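How bacteria help us get copper out of rock

Truverside Science Pages for ages 8 to 11
September 27, 2024

Copper is a reddish metal. It lets electricity flow through it easily, so it is used to make wires. You will find it inside kettles, televisions, cars and the walls of most houses.

Copper comes out of the ground. Now and then people find lumps of pure copper, but most of it is locked up in rock. Rock with enough metal in it to be worth digging up is called ore. (Say it like "or".)

Why is it locked up?

In many ores the copper is joined to sulphur, which is a yellow element, and often to iron as well. You can't pick the copper out with your fingers or sieve it out, because it is joined to the other elements by chemical bonds. To get the copper by itself, those bonds have to be broken.

One way is to crush the ore, separate out the richest bits and heat them in a very hot furnace. This is called smelting. People have been getting copper with fire for thousands of years. It uses a lot of fuel, and it works best with ore that has plenty of copper in it. Some rock has so little that smelting it would cost more than the copper is worth.

Meet the rock eaters

Bacteria are living things made of just one cell. One kind that is useful to miners is only two thousandths of a millimetre long or even less, so you would need a microscope to see it.

You get your energy from food such as bread and beans. These bacteria get theirs from iron and sulphur. They don't bite the rock. They cause chemical changes in the iron and sulphur, and that gives them the energy they need to live and grow. They take carbon from the air to build their cells, as plants do, but they can do it in the dark.

They also like acid. The watery liquid they live in is sour enough to hurt your skin.

What happens at the mine

First the ore is broken up and piled into a big heap on top of a waterproof sheet. Weak acid is dripped over the top. The bacteria are often in the rock already — they turn up naturally in places like this — but more can be added.

As the bacteria use up the iron and sulphur, the copper comes loose and dissolves in the liquid. The liquid turns blue or green and trickles down to the bottom, where it is collected. The chemical changes give off heat too, and the inside of a heap can reach 40 degrees Celsius.

The copper is then taken out of the liquid using electricity. It builds up as a solid layer on metal plates, and it is very pure. Some of it ends up in machines that we use every day.
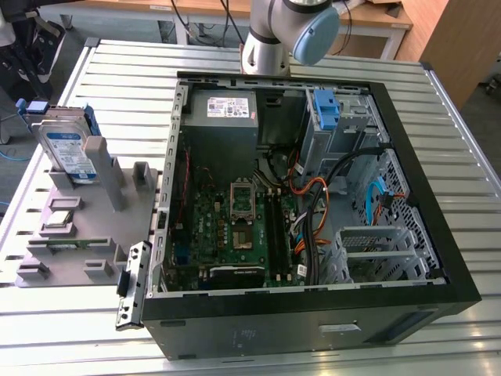
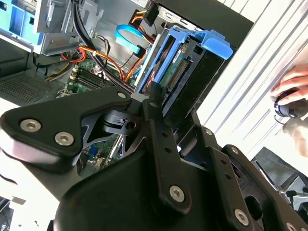 Inside a desktop computer. Circuit boards use copper to carry electricity.

Is it quick?

No. A furnace can do its job in hours. A heap can take months, and some take years. Mining companies still use heaps for poor ore, and the bacteria don't need a furnace to keep them going.

Is it safe?

The acid has to be kept away from rivers and soil, which is why the sheet under the heap matters so much. If it leaks, the acid and the dissolved metals can kill fish and plants. The same bacteria can cause trouble at old mines where rock has been left out in the rain. Streams near these mines sometimes run orange because of the iron in the water.

Words to know

Ore: rock with enough metal in it to be worth digging up.
Smelting: using great heat to get metal from ore.
Bioleaching: using living things to dissolve metal out of rock. "Bio" means life.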